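Can a Machine Do Your Chores Yet?

Published June 22, 2018

A dishwasher is a machine that does one chore. You put the plates in, it sprays them, and it stops. A chore robot would have to do much more. It would have to find the plate, pick it up, carry it and set it down without a crash.

Machines in factories have done lifting jobs for a long time. They do well when every part arrives in the same spot. A kitchen table is harder. The cup may be near the edge today and behind the milk tomorrow.

How does a machine learn to grab?

One way is to let people show it. A person holds a gripper in one hand and does the job with it. A gripper is a tool that closes on things, like a simple hand. Cameras record how the gripper moves. A computer then studies the recordings and looks for patterns.

A square with a black-and-white pattern is called a marker. A computer can find a marker in a camera picture and work out which way it is tilted.
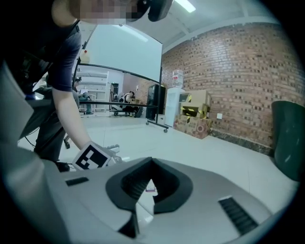 Titilayo Fashola asks why a robot needs so many tries when her little brother learned to put away spoons in one afternoon. The reply is that her brother already knew a great deal. He had been picking things up since he was a baby. A computer starts with none of that.

At Wirkeck, a practice set for one chore holds 1,919 recordings. The chore is putting a pen into a cup. In a test last December, the machine got the pen into the cup 79 times out of 100. Most of the misses came from closing the gripper too soon.

Why are thin things hard?

A pen is narrow. If the gripper is a little too far to the side, it closes on air. If it squeezes at one end, the pen can swing. Your fingers feel this and correct it. Many grippers cannot feel much, so the computer depends on what the camera sees.

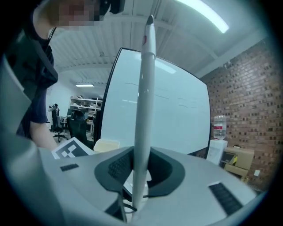
A long white object stands upright at the gripper.

What can machines do now?

Some can vacuum a floor. Some can move boxes along a set path in a warehouse. Folding a shirt is still slow, and emptying a full dishwasher is still mostly a job for people. Shop shelves are in between. A machine can place boxes of one size in a row, but a torn bag or a bottle on its side can stop it.

Words to know

Gripper: the part that holds things.
Marker: a printed pattern that a computer can find.
Recording: saved pictures and movements from one try.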